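Sorting out the card holder

2009-10-24

I finally went through my cards. My old wallet had gotten thick enough that it hurt to sit on, and half of what was in it I hadn't used since we moved to Arneo. So I ordered a pink card holder from Flikitz and cleared a spot on the table to do the job in one go.

First pile was anything with a magnetic stripe that still worked. Second pile was paper - punch cards, appointment slips, a receipt from Brulholm for a lamp I no longer own. The paper went in the trash except for the receipt, which I kept for no good reason. 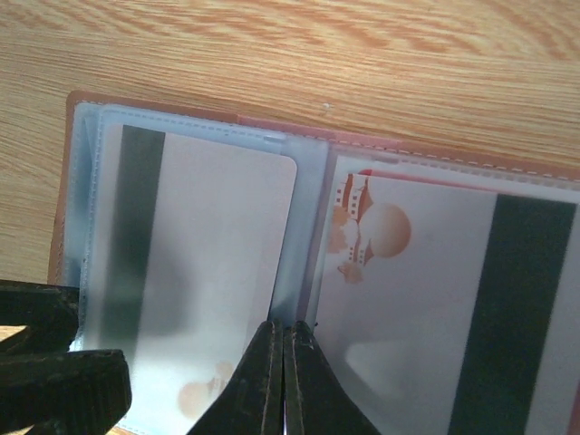 Do the plastic sleeves hurt the stripe? Mine haven't so far. I carried an older holder with the same kind of sleeves for years and the cards in it swiped fine. Keys and magnets are what I'd keep away from them.

The sleeves are clear and sewn in, and they were stiff at first. Pushing a card in took both thumbs. I put the cards I use every day nearest the fold and the ones I use twice a year toward the back. The white ones with the orange drawings were the hardest to place, as I like looking at them more than I use them. They ended up up front.

I also wrote down the phone number on the back of each bank card, and that list is in the kitchen drawer now. It took 20 minutes, and the whole job took a little over an hour. 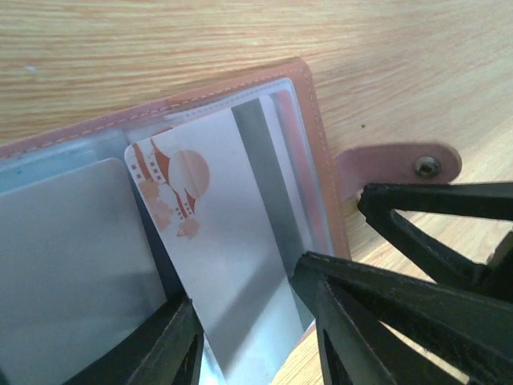 Charmaine Mnguni wrote in to say she keeps only one card per sleeve, after two of hers stuck together over a hot summer and the print came off on the plastic. She does hers over again every November.

I have a few doubled up, so I'll probably move those. The library card still needs a place too.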